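Session 3 - Psalm 147 and its three calls to praise

Okay, picking up where we left off! I read Psalm 147 as three short songs stitched together, and each one opens with a call to sing or praise (verses 1, 7 and 12). Mark those in your Bible before you read Ye-rin Kang's outline.

Watch how quickly the writer moves. In verse 3 God heals the brokenhearted, and in verse 4 he's naming stars - I love that jump.

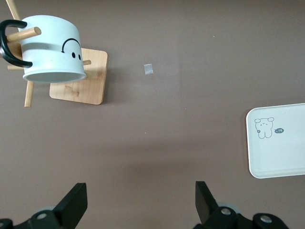
Mug tree and tray on the table.

Woo-jin Yeom asked last time about the Greek Bible, which splits this psalm in two after verse 11. Look at verse 12 and you'll see why a break fits there.

For next week, read Isaiah 40 (all of it, please) and write down every line that sounds like our psalm. Verse 26 is a good place to start. Up to 3 pages, handwritten is fine, and give them to Sun-ja Yoo at the door.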